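Consumer Claims and Household Evidence
Handout 8: Bags, Baskets and the Carbon Sum

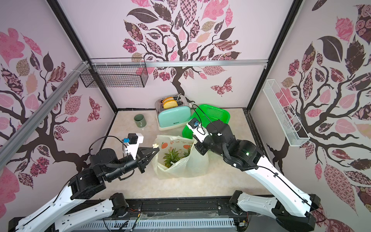
Is a reusable shopping bag better for the environment than a thin plastic one?
It depends on how many times the reusable bag gets used, and most of the numbers you will see printed on tote bags leave that out.

Read this handout before the seminar. The two source papers (Lobo, and the Fleltham store survey) are in the course folder. Bring a calculator or a phone.

1. What is being compared

A claim like "saves 431 bags" sounds like a measurement. Ask what was measured. In the Loureiro grocery campaign, which we look at in the seminar, the figure came from multiplying the number of shopping trips a household was assumed to make by the number of bags it was assumed to take each trip. Both assumptions came from the marketing department. No shopper was followed and no bag was weighed.

A fair comparison needs a unit. The usual one is "carrying a given amount of groceries home." If a cotton bag holds twice what a thin plastic bag holds, one cotton bag stands in for two plastic ones, and the sum changes. If people fill both bags only halfway, it changes again. Lobo's paper is careful on this point in section two and then seems to forget it in section four. Find the place where the unit slips.

2. Break-even counts

The break-even count is the number of uses after which the heavier bag has done less harm per trip than the lighter one it replaces. To work it out, divide the burden of making the heavy bag by the burden of making the light bag.

Worked problem. Suppose making a thin bag costs 8 units of energy and making a cotton bag costs 2,000. How many uses does the cotton bag need?
2,000 divided by 8 is 250 uses.
Now suppose half the thin bags get a second life lining a trash can, and each one saves the household from buying a liner that also costs 8 units. Half of 8 is 4, so the thin bag really costs 4, and the cotton bag needs 500 uses.

The answer doubled and nothing about the cotton bag changed. Whenever somebody hands you a break-even number, ask what happened to the other bag.

Energy is also only one kind of burden. Water, farmland and litter each give their own count, and they do not have to agree. Thin plastic tends to look good on energy and bad on litter. A report that shows you one column has picked that column.

3. Asking people what they do

The Fleltham survey asked 205 shoppers how often they reused their bags. I have three complaints.

The question was asked at the store entrance, by a person wearing the store's badge, next to a rack of reusable bags for sale. People like to give the answer that seems to be wanted.

"Often" was one of the choices. One reader takes that to mean every week and another takes it to mean whenever they remember.

Shoppers who were in a hurry walked past. They may well be the same shoppers who leave their bags in the car.

Custódio Abreu has defended the survey on the grounds that a rough answer beats none. I used to agree with him. A rough answer that leans one way gets quoted as if it were a good one, and this one has been quoted plenty.

4. The basket question

Some stores have tried rigid baskets that customers buy once and bring back. The Cinder trial is the one people cite. It reported that baskets "lasted the whole study," but the study ran for a single October. I would hope a basket could survive a month. We know nothing from it about the second year, or about how many ended up holding toys in a closet, which may be a fine use for a basket but replaces no bags.

5. For the seminar

Rework the problem in section 2 with a cotton bag that holds twice as much as the thin one. Do it with and without the trash can liners.

Choose one printed claim from a bag, box or receipt at home. Write down the unit, the thing it is compared with, and who paid for the figure. If you can't find one of these, write "not stated." Expect to write it more than once.

Read the Clanska leaflet (two pages) and mark every sentence that could be checked by someone outside the company. My own copy has very few marks on it.

Written work goes in the box outside the seminar room or by email. Late work loses a grade unless you wrote to me first.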